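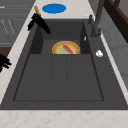 About Darkard

Darkard sets up and looks after simulated kitchen cells for companies that train and test household robots. A cell, as we use the word, is one robot, one room and everything the robot is expected to handle in it. We build the room in software, put the customer's robot model into it, and keep the whole thing working for as long as the customer runs jobs on it.

We started with a single cell, called Plorkaro, and it is still the one most of our customers use. Plorkaro is a kitchen with a two-part sink, a stone-look counter, cabinets and a window wall. It has been rebuilt twice. The sink area takes up more of our time than the rest of the room put together, and most of this page is about how we look after it.

How a cell is set up

Setup begins with the robot. The customer sends us the model of the arm and the gripper, and we check joint limits, link masses and the contact shapes on each finger. Finger shapes are the usual source of trouble. A model that was drawn to look right often has contact shapes that are too simple, and a plate will slide out of a grip that ought to hold it. We redo these by hand.

Next we fix the base position. The robot has to reach into both basins without its elbow passing through a cabinet. We run a reach check on a grid of 400 points over the sink and counter and move the base until the points the customer cares about are covered. The position is then locked and written into the cell record.

Objects go in last. Each plate, utensil and piece of toy food has its own mass, friction and contact shape. We drop each one into each basin and let it settle. An object that keeps trembling after two seconds goes back for repair.

Views and lighting

Every cell has several camera views, and each one is checked separately. We do this with the robot parked, one view at a time, against a saved reference.
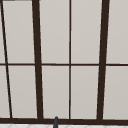 Window panes in Plorkaro are set to a flat pale gray on purpose. An earlier build had an outdoor backdrop behind the glass, and it changed brightness between renderer versions. That made it hard for customers to compare a run from March with one from the summer. The plain panes have stayed the same through every update, and we can read exposure off them directly.

The dark window bars are useful too. They give us long edges to compare with the reference, so a small shift in a camera mount shows up right away. If a view is off, we correct the mount and render it again before any jobs are released.

Routine care

A cell goes through the same care schedule whether or not anyone has reported a fault:

Nightly: 182 short test runs, covering pick, place and faucet reach. Results are compared with the previous night.
Weekly: settle test on all objects, camera views against reference, gripper open and close at full travel.
Monthly: full replay of 2,000 stored runs. Any run that ends differently is opened and looked at by a person.
After any physics or renderer update: all of the above before the cell goes back to customers.

Repairs

Most repairs are small. A utensil catches on the sink rim where two contact shapes meet. A finger sinks slightly into a plate under load. A joint hums because its damping was set too low. We have logged 3,236 repairs across all cells so far, and the largest group by far is contact shapes on thin or curved objects.

When a fault comes in, we first replay the customer's run from its saved state. If the fault repeats, we take objects out one by one until it goes away. Then we change one value, run the nightly set, and record what was changed and by how much. We don't change two values in the same repair. Customers can read the repair log for their own cell at any time.

Some faults belong to the robot model and some to the room. We fix both, but a change to a customer's robot model is sent back for approval first.

Our other cells

Pikus is a smaller kitchen made for single-arm robots with a short reach. Koyama is our newest cell and is set up for two-handed work. Both follow the care schedule given on this page.

Working with us

A new robot in an existing cell normally takes two weeks, most of it spent on the fingers. A new room takes longer and depends on how many objects it has to hold. Please have your robot model, your gripper drawings and a short list of the tasks you plan to run ready when you write to us. Support is open from 8 a.m. to 6 p.m., and jobs that stop overnight are looked at first thing in the morning.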